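Visit report: remote driving at the Madus lab, Statville

Madus keeps its training rooms on the second floor of a former print works, a short walk from the Statville bus station. We went in April, on the open afternoon, and stayed a little over two hours.

The company makes a sidewalk delivery robot called Mai. Most of what it knows about walking pace, curbs and people comes from human drivers. An operator sits at a desk with a screen and two thumb sticks and drives a simulated Mai along a route. Every stick movement is stored together with what the robot's camera would have received at that moment. One such run is called a demonstration, and the target is 100 usable ones per route before any training starts.

Visitors could try it. The route that day was number 226, a city sidewalk beside a crosswalk. The instruction on the card was short: follow the pavement, give way to anyone on foot, do not touch the wall.

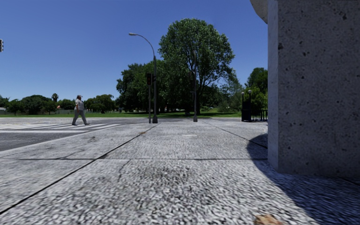
Page 2 of 4

The simulated street is bright and rather quiet. One older man in a cap walks over the crosswalk, and the concrete pillar on the right throws a broad shadow across the slabs. The staff said new drivers tend to slow down at the edge of a shadow like this one, and that the software copies them. Those runs are thrown out or driven again.

I was given three tries. On the first I steered too much and scraped the pillar. The second was better, but I stopped so long for the pedestrian that the run timed out. The third was accepted. Good drivers finish around 80 runs in a shift, with a break every half hour.

After the driving we saw the hand-teaching bench in the next room. It is used for the lid and the parcel tray, which are made by a supplier in Jundov. A technician holds the arm by the wrist, moves it through the unloading motion and presses a foot pedal to mark the start and finish. It is slower than the desk work and the arm is heavier than I expected.

Parking is on the street. The lab's next open afternoon is on a Sunday, and places are booked at the front desk in room 309.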